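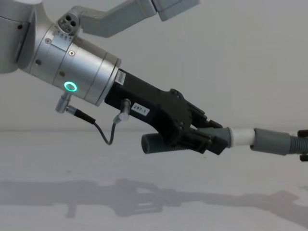
Most things sold in this country are still held together by screws, and for about a century that meant their owners could take them apart. I bought a Havomer dishwasher in August and it stopped draining after 17 weeks. The shop sent me to the manufacturer, which sent me to a service agent called Stalatico, which quoted $256 to come out and look. Small recessed screws in a metal body used to be an invitation to anyone with a screwdriver and a free afternoon. On my dishwasher they are behind a glued panel, and the head is a shape my hardware store doesn't stock.

I am not especially handy. I can change a tap washer and I once rewired a lamp. But my parents ran a Narnard washing machine for 34 years on belts and hoses bought over the counter, and the booklet that came with it had an exploded drawing on the back page with every part numbered. My booklet has six pages of warnings in nine languages and a web address.

The usual defence is safety. Water and electricity are a bad mix, and I accept that some jobs belong to a licensed electrician. A drain pump is a different matter. It unplugs, it lifts out, and the new one goes in the same way. I know this now because a retired fitter at our local repair café did it for me in his lunch break, with a pump from Gulyás that cost less than the call-out.

The other defence is price. A new machine is over $800, and we are told that sealed units are cheaper to build. Perhaps they are. The saving has not reached me, and the council charges me again when the old one goes to the tip.

The law should do two things. Parts should be on sale to anybody for ten years after a model is dropped, and the service manual should be free to download. Carmakers already live with rules of this kind – they grumbled, and they kept making cars.

In the meantime, ask in the shop whether you can buy a pump for the model on display. I asked in three. One salesman went out the back to check and came back with a brochure on extended warranties.

March 2022 | By a staff contributor

14 comments
Share this article
Contact us | Copyright | Back to top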